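The Collport Everyday Tea Towel
by Limsakul

8 comments

I have been putting off writing this page because the Collport is the towel I use at home, and it's hard to be brief about something you reach for twenty times before lunch! But people keep asking at the counter, so let me tell you all about it.

The Collport is a plain-weave cotton tea towel, 170 grams per square meter, which puts it a bit above the thin ones you get in a bundle at the grocery store and well below a terry towel. It dries glasses without leaving fuzz on them (my main complaint with nearly everything else I've tried) and it folds small enough to live in a drawer that already has too much in it. We carry it in cream, brick, mustard and a blue-green that Limsakul calls Fustwood, for reasons I've never gotten to the bottom of.

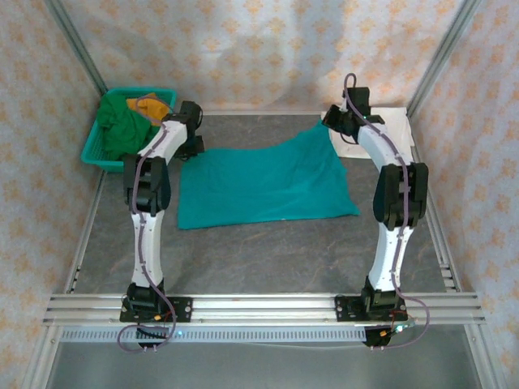
A teal cloth laid out on a dark gray tabletop.

Now, about washing. Please wash it before you use it the first time. New cotton has a finish on it that makes water bead up and roll around, and every April, when folks buy them as wedding presents, I get a few calls from somebody who thinks they bought a bad towel. Two washes and it drinks up a puddle. Keep it at 40 degrees Celsius (a regular warm cycle on most American machines), skip the fabric softener, and hang it up or tumble it on low. It does shrink a little, mostly in length, and the cut size allows for that.

The colors hold up nicely. I'd still wash the brick one by itself the first couple of times, because my sister-in-law didn't, and now she has pink pillowcases.

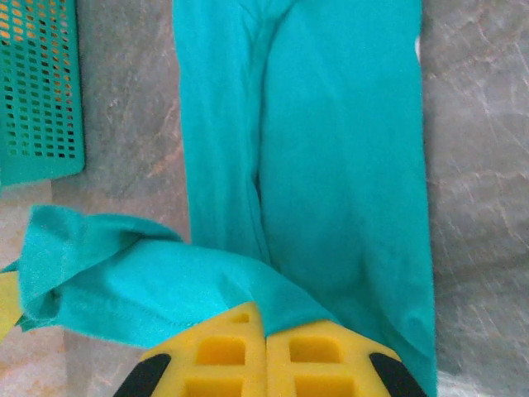
If you like a heavier towel, the Vestemance is the one to look at. It has a waffle weave and soaks up more, though it takes its sweet time drying on the hook, and in a damp kitchen that can get a little musty. I keep one by the back door for the dog and use the Collport for everything else: lining the bread basket, covering dough, wrapping up lettuce in the fridge, picking up a warm lid. Fold it over a few times for that last one, please. It isn't a pot holder.

Sold singly or in a set of 8, in one color or mixed. If you want a mixed set, write the colors you'd like in the order notes and we'll pull them for you. Unwashed towels can come back to us any time within 40 days.

Chantal Petrenko, kitchen linens
Page updated 2019-12-27

Shares: 170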